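## Yeoman planner update

Big week for the Yeoman planner! I finally pulled out the old grasp timeout (the one we all kept bumping by hand, you know who you are) and moved it into the Nanska config, so it's one number in one file now. I also cut the replanning loop from 18 checks to 9, and my laptop fan has never been happier.

The collision margins are next. Glass is still the hard one — the depth map goes patchy on it and the planner thinks it has free space where it doesn't. Declan Bainbridge wrote a filter for that and I've been running it over our wrist views all Monday.

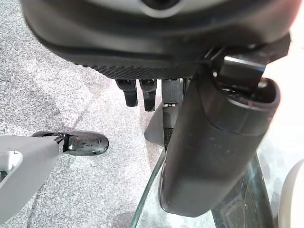

*Nigel Haslam, motion planning, Plimwood*

With glass over speckled carpet like this, I pad the edge by 3 extra cells and let the arm go the long way round. Slower, sure, but I'll take it! The branch is up if you want to try it, and please send me your logs.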